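3.2 A mesa do canto e o levantamento depois da refeição

O segundo conjunto de observações diz respeito às mesas pequenas encostadas a bancos fixos, solução frequente nos apartamentos da amostra em que a cozinha não comporta uma zona de refeições própria. No conjunto residencial Trillard, onde decorreu a maior parte do trabalho de campo, o banco em L ocupa o canto da sala e a mesa fica diante dele, completada por cadeiras soltas do lado aberto. A disposição poupa espaço de circulação, mas reduz os pontos a partir dos quais se chega ao tampo: quem levanta a mesa trabalha quase sempre do lado das cadeiras e estende os braços até à zona junto das almofadas.

Registámos 2.457 gestos de recolha, dos quais 1.486 incidiram sobre papel: guardanapos, lenços, embalagens de alimentos e folhas usadas como base para comida. A proporção é mais elevada do que a indicada no estudo preliminar de Carklow, em que predominavam a loiça e os talheres. A diferença explica-se em parte pelo tipo de refeição considerado. O estudo de Carklow limitou-se a jantares servidos em pratos, ao passo que o nosso protocolo incluiu refeições ligeiras e comida trazida já pronta, consumida diretamente sobre o papel.

Para efeitos de codificação, adotámos 4 categorias de resíduo: papel limpo ou pouco usado, papel com gordura, restos de comida e fragmentos mistos. A última categoria foi acrescentada após a primeira semana de anotação, quando se verificou que os restos de carne desfiada surgiam com frequência misturados com pedaços de papel e que os anotadores hesitavam entre duas classificações. Nesses casos, a unidade de registo passou a ser o monte no seu todo, e não cada pedaço.

A toalha de tecido introduz uma dificuldade adicional. Num tampo liso, as migalhas podem ser empurradas para a borda e recebidas na outra mão; sobre tecido, o mesmo movimento pode arrastar a toalha e formar pregas. As toalhas com elástico na orla atenuam o problema, embora não o eliminem. Foram distinguidas na grelha das toalhas simplesmente pousadas, seguindo a tipologia de Kalniņš para têxteis de mesa de uso diário. O padrão também tem consequências para a anotação, pois fragmentos claros sobre fundo branco estampado são difíceis de localizar e exigiram uma segunda leitura.

A Figura 5 reúne dois momentos do levantamento de uma mesa redonda com toalha branca de motivos azuis, no canto de uma sala com banco almofadado. 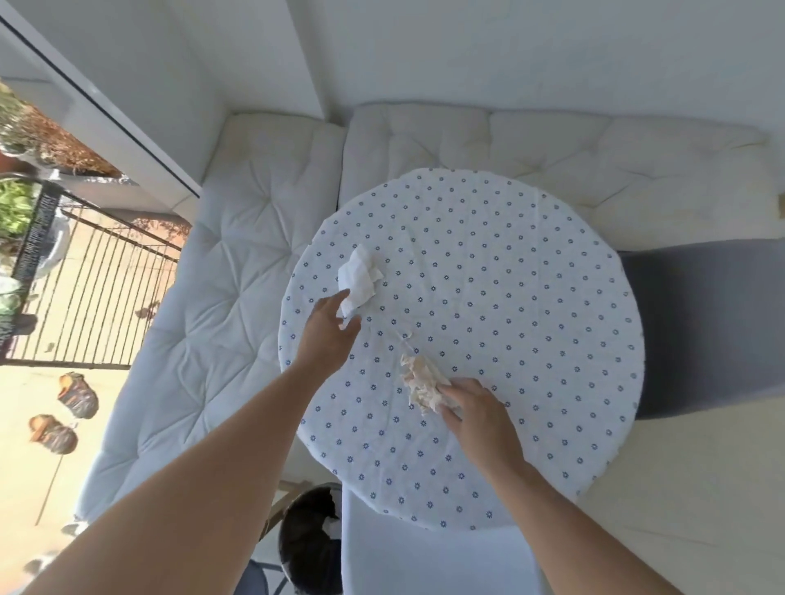
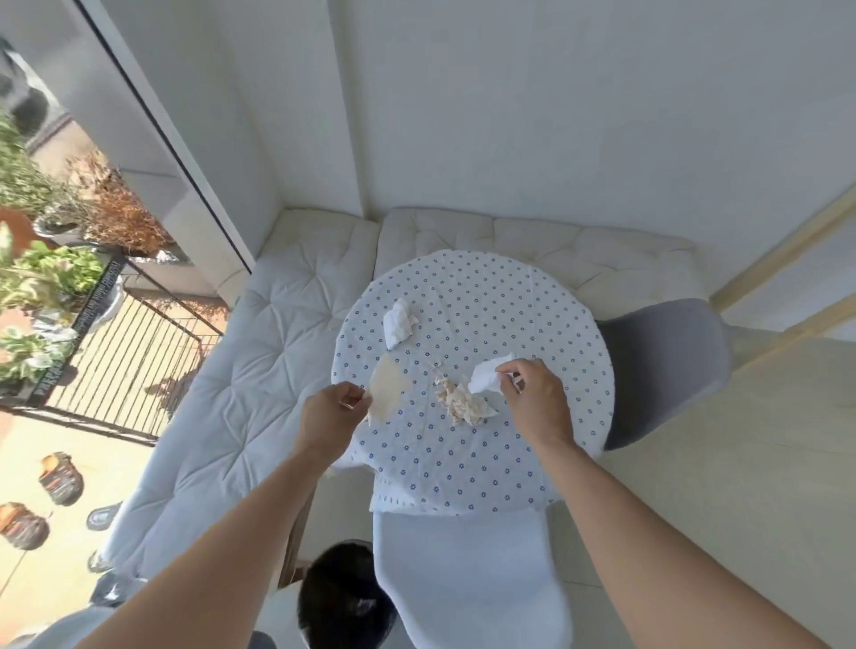

Figura 5. Recolha de papel numa mesa de canto com toalha estampada.

A ordem de recolha variou menos do que se esperava. Na maioria das sessões, as peças maiores de papel foram retiradas primeiro e os restos miúdos ficaram para o fim, frequentemente apanhados com um guardanapo já usado. Este reaproveitamento do guardanapo como instrumento de limpeza não estava previsto na grelha inicial e foi codificado à parte. Quando o recipiente do lixo se encontrava ao alcance do braço, os participantes tendiam a descartar peça a peça; quando ficava noutra divisão, formavam primeiro um único volume, em geral envolvido no papel de maior dimensão.

Os tempos de recolha não são comparáveis diretamente entre habitações, dado que o número de comensais e a quantidade de resíduos não foram controlados. Optámos por comparar sequências, recorrendo ao esquema de transições do projeto Tumurine, com duas alterações: a fusão dos estados «agarrar» e «amarrotar», que os anotadores não conseguiam separar com fiabilidade, e a introdução do estado «apoiar», para os momentos em que a mão repousa sobre o objeto sem o levantar. A concordância entre anotadores foi mais baixa neste último estado, e as sessões em que ocorreu com maior frequência foram revistas em conjunto antes da análise apresentada na secção 3.3.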